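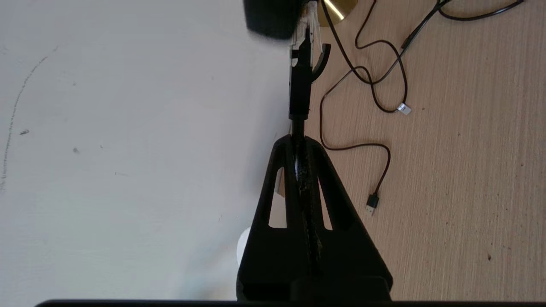
Skeswood, 6 January 2024

Trirkia Wood & Wall Care – your questions

Got a lot of mail over the break so here are the quick answers.

Pen or pencil line on an off-white matte wall. How do I get it off?
White eraser first, dry, light strokes. Then a damp cloth. Don't scrub – matte paint goes shiny and you'll see the spot forever.

Still there?
Dab of dish soap, wait 5 minutes, wipe. If it's marker you'll probably need to prime and repaint. Sorry.

Can I set brass things straight on wood?
Yes if both are dry. Felt pads are better, espescially on oiled wood.

Brass polish got on my table, now what?
Wipe it up right away. Plain water, then dry. Dull patch left over – a little wax.

Is the Engebretsen wax ok on painted walls?
No. Wood only.

How big is a tin?
90 grams. Does a small table and a couple of shelfs.

How long before I can put stuff back?
10 hours. Overnight is easiest.

Do you ship?
Yes, from the Erico street shop, Mondays. Local pickup any day we're open.

Order number 1425 and up – those go out this coming week.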